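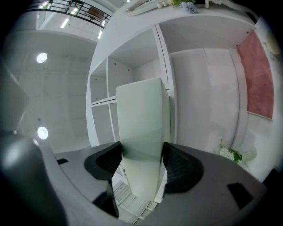 I've been trying to give up buying books for nine months now and I'm here to report that it's going terribly. The rule was simple enough when I made it: read what I own, borrow the rest, and nothing new comes into the house until the pile beside the bed is gone. Then we moved to Giltham, and a person who has spent years with books stacked under the stairs should not be let loose near big white built-in shelves. All that room! I'd barely put the kettle on before I was working out what could go where, and of course what could go where was more books.

I did do a proper cull before the move, I'll say that for myself. I got the total down to 200, mostly by being ruthless with the crime novels (I know who did it, I don't need to keep the evidence) and by finally admitting I was never going to learn Portuguese. The cookbooks were harder. I have one with a gravy stain across the pavlova page and I'd sooner part with the oven.

Where it all came undone was the op shop in Sonden. I only went in to drop off a box of donations and I came out with a bag of paperbacks, two of which I'm fairly sure I'd donated there myself last winter. One had my bus ticket in it at page 122, so that's exactly how far I got the first time. I've started it again and it's marvellous. I've no idea what was wrong with me.

The library has been a better influence. Our branch does this thing where you can put a hold on anything from any branch in the district, so I went a bit mad one night after a glass of red and ordered 27 books. They did not arrive in a gentle trickle, as I'd pictured. I got the notices all in one week in July and had to take the shopping trolley, the one with the dodgy wheel, and squeak my way up the main street with it. I read nine, renewed a few and took the rest back unopened, feeling like I'd let down a very large family.

I have learnt some things, though. I read more when the book is small enough to go in my coat pocket. I read almost nothing after ten at night, whatever I tell myself. And short stories are perfect for the train out to Riseck, one there and one back, with a bit of window-gazing in between if it's a short one.

So the ban stays, with a few amendments. Second-hand is allowed if I've finished something first. Gifts don't count (my birthday's coming up, just mentioning it). And I'm going back to Sonden this weekend, but only to drop off another box.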